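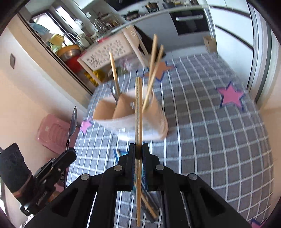 Suqin Duan: You can't do a whole talk on chopsticks and spoons. You'll be done before they sit down.

That was the reply when I sent my title around, so let's start there. Read it out loud, wait for the laugh, and then say: I asked for more time and they gave me the after-lunch slot.

Hi everybody. I'm Telmo Toledo, I write the small-kitchens column for the Bondale newsletter, and I have spent way too much of my adult life thinking about where the spoons go. (If the mike is popping, stop and move it now. Last time I went the whole talk and Xinyi had to tell me afterward.)

Ask: who keeps their everyday spoons in a drawer? Hands up. Who keeps them standing up in something, on the table or the counter? OK, and who has both, and can never find a spoon? That's me. That's my house.

My case today is for the standing-up people. I grew up with a drawer, the kind with the plastic tray that slides back every time you close it, and you go fishing behind it for the teaspoon. Then I moved in with Zhiqiang Cao, my roommate for three years, and he had one caddy in the middle of the table and that was that. Chopsticks, spoons, done. You sat down and reached. I thought it was messy for a week and then I never went back to the drawer.

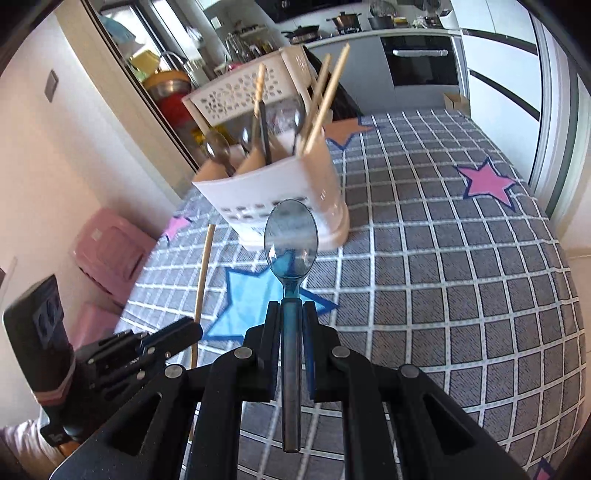 So, what goes in the caddy? My rule is that it's for the things you eat with. I know, I know, people want to put the scissors in there. And the bottle opener, and a pen. Pause here, somebody always groans. The minute the pen goes in, the takeout menus come and lean on it, and by August you've got a desk.

Spoons go in bowl up. I get more mail about this than anything else I write. Yufang Long wrote me a very long, very good letter saying bowl down, so the fingers of whoever's grabbing only touch the handle. Fair point! I tried it. But spoons with the bowls down take up all the room at the bottom, the water sits in them, and you can't tell a soup spoon from a teaspoon till you've pulled it out. So wash your hands, and bowl up. I'll take questions on it at the end and not before.

Chopsticks are harder. They lean. They're long and light and they fan out whatever you do, and there are always odd ones. I once tipped out every chopstick in my place onto the bed and matched them up. 66 of them, for one guy, and I still came up short a partner for my favorite pair. Don't match by color, match by the top end — square with square, round with round — and stand each pair in the same compartment. Loose ones go back in before you wipe the table. If one has gone fuzzy at the tip, let it go.

(Drink some water. You talk fast in this part.)

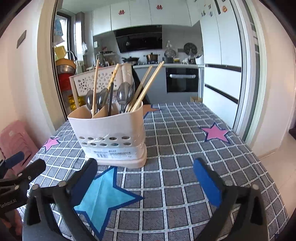
Now holes. I want to get a little serious about holes, because if you only remember one thing from this talk it's to flip the caddy over in the store and look. Wood standing in water goes dark and starts to smell, and you'll blame the chopsticks. I had a beautiful ceramic jar from a shop called Erska, heavy, green, no holes, and I killed two sets of bamboo in it before I figured it out. The jar has a plant in it now. The plant's doing fine.

If your holder doesn't drain, dry everything with a towel first. You won't, though. I don't.

The other half of it is where the caddy lives. Put it where people sit down, and keep the big stuff, the ladles and the spatulas and the knives, over by the stove where somebody's cooking. Two spots, and you stop walking back and forth with soup getting cold. If the table's tiny, a rolling cart by the kitchen door does the same job. I like a cart. Baskets on top for what you use every day, vegetables lower down, and you can shove the whole thing over when company comes. Mine's from Mensah, it cost me 40 dollars and one wheel squeaks.

Skip the bit about magnets if it's running long. If there's time, tell the one about the Temon knife rack coming off the wall at 2 a.m.

Then read the column. It's short, and people like to hear it the way it ran.

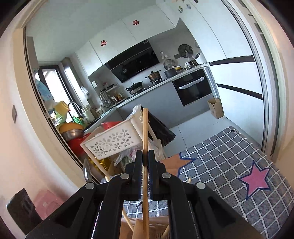
BONDALE, Mon 4 June

I cleaned out the kitchen this weekend and everything I own was on the floor for a while. Bowls, lids, the good wok, a bag of bags. It looked like 1,000 things. I put back the pots first, then the lids, and I hung the lids up on the wall where I can see them, and that alone gave me a whole shelf. The chopsticks I left for last. I washed them, rolled them dry in a dish towel, and sat at the table putting them away in pairs with the radio on, and I was kind of sorry when I ran out.

OK, questions. Yufang, I can see your hand. Go ahead.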